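Texture Atlases in the Serier Engine: Notes on the New Packer

2022-02-27

The packing tool that ships with Serier has been rewritten, and this post records how it now behaves. Readers who maintain their own build scripts should review the section on padding before they upgrade. The Dotance exporter is not affected and will continue to write the older format.

A texture atlas is a large image that holds many smaller ones. When the sprites in a batch share an atlas, the renderer can submit them together without changing textures. In the Fanden test level, which draws 1,000 sprites, the previous packer produced enough separate sheets to require 478 draw calls. With the new packer the same level requires 130.

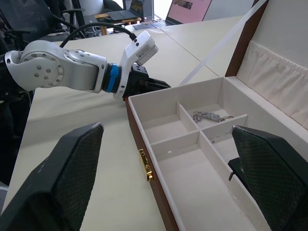 Sorting and Placement

The packer sorts all source images by height and then by width before it places any of them. Each image goes into the first free rectangle that will hold it, and the remaining space is divided in two. Rotation is disabled by default. It may be enabled per folder, provided that the shader reads the rotation flag from the sprite record.

Images that have not changed since the last build keep their former positions where possible. This reduces the size of patches considerably. A full repack can be forced by deleting the layout file from the build directory.

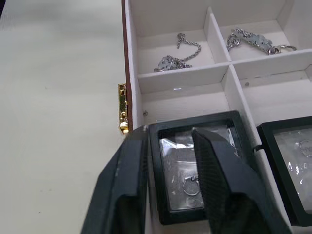
Piras wrote to ask whether the stable layout would leave gaps in the atlas after sprites are removed, and whether those gaps would ever be reclaimed. They are reclaimed when a new image of equal or smaller size is added to the same folder. Otherwise they remain until the next full repack. Projects that remove artwork often should schedule a full repack before each release.

Padding and Bleeding

Texture bleeding occurs when the sampler reads a pixel that belongs to a neighboring sprite. It is most common with linear filtering and at the lower mipmap levels. The packer now repeats the outermost pixels of every sprite into its padding, so that a sample taken slightly outside the border returns the correct color.

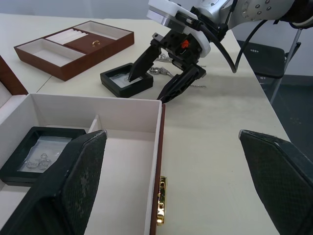
The padding value is set per atlas and applies to all four sides of each sprite. It should be chosen according to the number of mipmap levels in use, and a value suited to the first level will not be sufficient for the smallest. Contrast makes the fault easier to detect. A dark sprite on a light ground, like the small black box on the white tabletop, will show a wrong pixel at its border well before a sprite in middle tones does. I keep a sheet of such sprites in the test project and inspect it at every mipmap level after each change to the packer.

Sprites with transparent borders require one further setting. If the color stored beneath the transparent pixels is black, a dark fringe may appear when the sprite is scaled. The option named "extend color" fills those pixels with the nearest visible color and leaves the alpha channel unchanged.
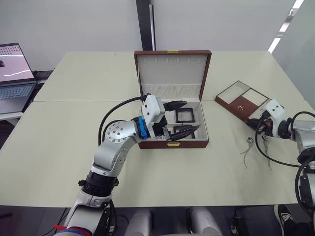 This option adds to the build time, and it is therefore applied only to folders that request it. In the Fanden project it is enabled for 265 source images, most of them foliage and interface icons.

Known Limitations

Atlases larger than the maximum texture size of the target device are split automatically, but the split does not take draw order into account. Sprites that are always drawn together should be placed in the same folder. Animated sprites are packed frame by frame, and identical frames are not yet merged. Work on the latter is planned for August.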